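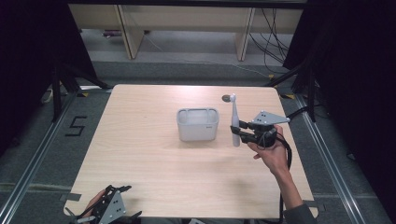
Free throws are the friendliest place to start when you're coaching new players, and every fall at the Sulville gym I begin with the elbow. Have your player stand close to the rim, tuck that elbow in, and shoot with one hand only. Keep the forearm standing straight up, like the white toothbrush beside the plastic basket, bristles at the top - kids remember a silly comparison far longer than they remember me hollering! Take 18 shots this way before anybody backs up.

Next comes the routine, and I let each player pick her own. Ours at Ustent is 3 dribbles, one slow breath, then up. Keep it the same every time, even when practice is dragging and everybody wants to go home.

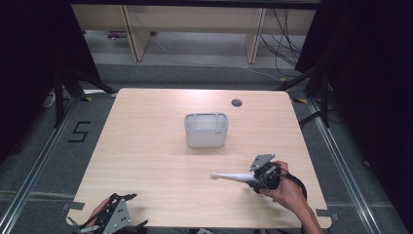 Moving back to the line

Slide back one step at a time, and bend the knees a bit more with each step.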